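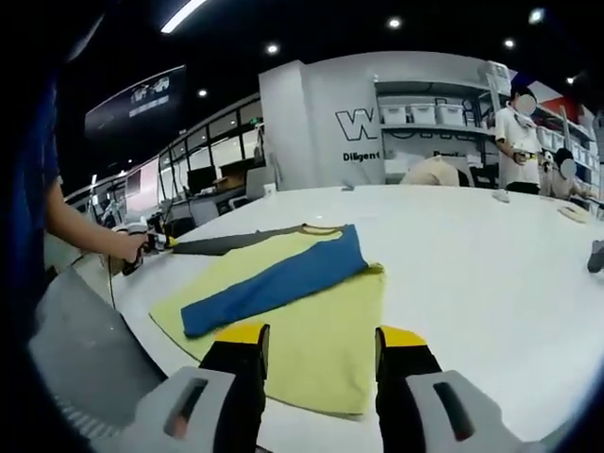 Washing and drying cotton jersey without distortion

Knitted cotton moves more than woven cotton. The yarn is looped, so a wet garment will stretch under its own weight and then shrink back unevenly as it dries. Most of the twisted side seams and wavy hems people blame on the machine start after the drum has stopped.

Before washing

Turn the garment inside out. Close zips on anything else in the load. Sort by weight as well as by colour: a T-shirt washed with jeans takes far more abrasion than one washed with other T-shirts. Two-colour garments go in with the lighter of the two colours for the first few washes, at 30 degrees, and come out as soon as the cycle ends. Dye transfer is mostly a matter of wet fabric lying against wet fabric.

Load and spin

Fill the drum loosely, to no more than three quarters. Spin at 800 rpm. Higher speeds save drying time but set creases that a cool iron will not shift. On the Restia machines the "delicates" setting spins too slowly for jersey and leaves it heavy – use the synthetics programme and lower the temperature by hand.

Drying

Shake each piece once, holding it by the hem. Lay it flat on a clean towel or mesh rack, pull the side seams parallel and square the shoulders. Smooth outwards from the centre with the palm. Do not pull the neckband.

If a line is the only option, fold the garment over it at the armpits and peg there. Pegs at the shoulder leave points, and pegs at the hem lengthen the body. A medium T-shirt on my kitchen scale was 273 g after the spin and 249 g once it had hung for a while indoors, so the early period is when shape matters most.

Tumble drying is acceptable on low. Take jersey out slightly damp and finish it flat.

Correcting a twisted seam

Wet the garment again, spin, and lay it flat. Hold the hem at one seam and the opposite shoulder, and draw gently on the diagonal against the twist. Leave it until fully dry. Where the cloth was cut off-grain the twist will return after the next wash, and there is no cure for it.

Pressing

Medium heat, steam, from the wrong side. Lift and lower the iron along the grain. Prints should never meet the soleplate – use a cotton cloth between.

Storage

Fold only when dry to the touch at the seams and neckband, the last parts to lose moisture. Folding suits jersey better than hangers.

Dzintra Strazds
Last revised 11/11/2022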